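Workshop Notebook, Serkberg Technical Workshop, Bay 2
April 2022
Entry: Bumgate bracket, inspection and refit planning

Work continued on the Bumgate unit, carried over from the October shutdown list. The purpose of the present entry is to record the condition of the large bracket and the parts mounted behind it, and to set out the order of work for next week. Colleagues taking over the job should read this together with the parts card clipped to the bench.

Running hours at intake were 1,978. The service card gives 199 hours since the last greasing. The previous entry on the card is partly illegible and should not be relied on for the type of grease. The Oral cartridge on the bench is the correct one for this unit. The Meltetti cartridge is not, and has been returned to the cabinet.

Bracket. The face was wiped with a dry cloth only. No solvent has been applied, pending a decision on repainting. The surface is scuffed but the scuffing is light, and a fingernail does not catch in any of it. The long upper rim was checked with the short straightedge and no gap could be seen. The rounded opening was felt along its whole edge by gloved hand. No burrs were found. The bracket is considered fit to go back into service as it stands.

Fastener points on the rim. These are to be cleaned out with the nylon brush before anything is fitted. Do not run a tap through them. A tap was used on the previous unit of this type and the threads were left loose, after which inserts had to be ordered and the job stood for 5 working days.

Rod. Straightness has been checked by eye and is acceptable for the present purpose. A proper check on the blocks requires removal, and removal requires the bellows to be released first. The lower end should be supported by hand while the upper end is freed. It is heavier than it looks, and an unsupported end will swing into the castings.

Castings behind the opening. Access is through the opening and is sufficient for a ring wrench but not for a socket with the long extension. The ribs hold dust and should be brushed downward, then vacuumed. Compressed air is not to be used here, as it carries the dust under the boot. The bolt was marked with the paint pen following the torque check and is to be left alone unless the mark is found to be out of line.

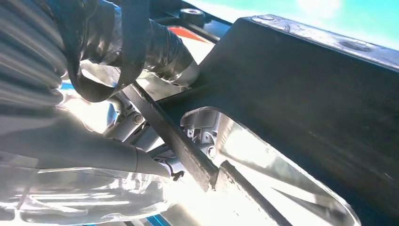
Bellows. The ribs were opened one at a time by hand under the inspection lamp on the side that can be reached. No cracking was found on that side. The remaining side has not been inspected and must not be recorded as passed until it has. The rubber is still flexible. A replacement has been requested from Serkberg stores, to be held on the shelf in case the far side is poor. The clamp may be reused.

Order of work for next week:
1. Release the bellows clamp and slide the boot back. Inspect the far side.
2. Support and remove the rod. Check on the blocks.
3. Brush and vacuum the castings.
4. Clean the fastener points.
5. Grease, refit, and check the paint mark.

The grease quantity on the card is 80 grams. The gun in Bay 2 has no meter, so the cartridge should be weighed before and after on the small scale and both weights entered here.

Open points. The decision on repainting has not been made. If the bracket is to be painted, the rod and boot must be off at the time, and steps 4 and 5 will move to the following week. The bench is reserved for this unit until the work is signed off. Tools borrowed from it are to be returned the same day, in particular the short straightedge, which was missing again on Friday morning and was located in Bay 4.

Torque wrench calibration label checked, in date. Parts card updated. Lamp returned to its hook.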